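4 Setting up the Fendero drying cabinet

4.1 Choosing a position

Place the cabinet on a firm, level floor in a room that can be aired. A laundry, mudroom or garage is suitable. The cabinet must not be installed in a bathroom or outdoors, including under a carport or verandah roof.

Leave 30 cm clear above the cabinet and 7 cm at each side. The back may stand against the wall as long as the skirting board does not tilt it forward.

CAUTION: Two people are needed to lift the cabinet. Do not lift it by the door or the hanging rails.

4.2 Levelling

1. Remove the transport blocks from under the base and keep them in case the cabinet is moved again.
2. Stand the cabinet in its final position and open the door fully.
3. Place a spirit level on the floor of the cabinet, first from side to side and then from front to back.
4. Turn the front feet with the 19 mm spanner supplied. Clockwise lowers the corner, anticlockwise raises it.
5. Let go of the door when it is half open. If it swings by itself, repeat steps 3 and 4.
6. Tighten the lock nuts against the base.

NOTE: The rear feet are fixed. On a badly sloping floor use the Dukmont packing plates (sold separately). Do not use folded cardboard or timber offcuts.

4.3 Fitting the rails and drip tray

The cabinet is supplied with 16 hanging rails, packed flat behind the door. The short rails go in the top row.

1. Hook the left end of each rail into its slot.
2. Press the right end down until it clicks.
3. Slide the drip tray in along the bottom runners with the spout facing the rear.
4. If you are using the drain hose, push it over the spout and fasten it with the clip. 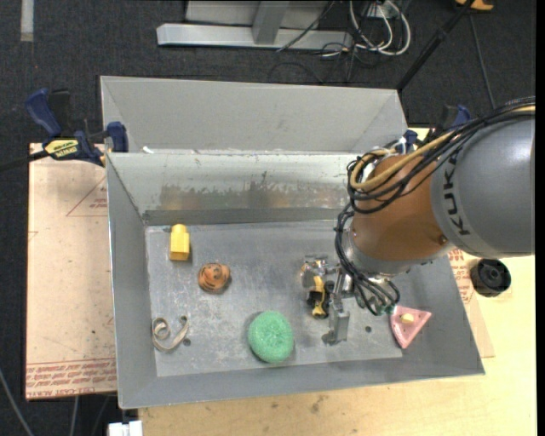
The drain hose must fall all the way to the floor waste or tub. A hose that rises at any point will hold water and the tray may overflow. If you are not connecting a hose, fit the rubber plug and empty the tray after every heavy load.

4.4 Connecting the power

Plug the cabinet directly into a wall outlet. Do not use an extension lead, a power board or a timer.

WARNING: If the supply cord is damaged, switch off at the wall and contact a Husari service agent. Do not tape or shorten the cord.

1. Switch on at the wall. The display shows two dashes.
2. Hold the Start button until the dashes stop flashing.
3. Select Airing and run one full cycle with the cabinet empty and a window open.

A slight smell of warm paint is normal during the first cycle. If it is still noticeable after the third, turn to section 9.

Cabinets with the Najafi humidity sensor will also show a droplet symbol. Leave the door closed until it goes out.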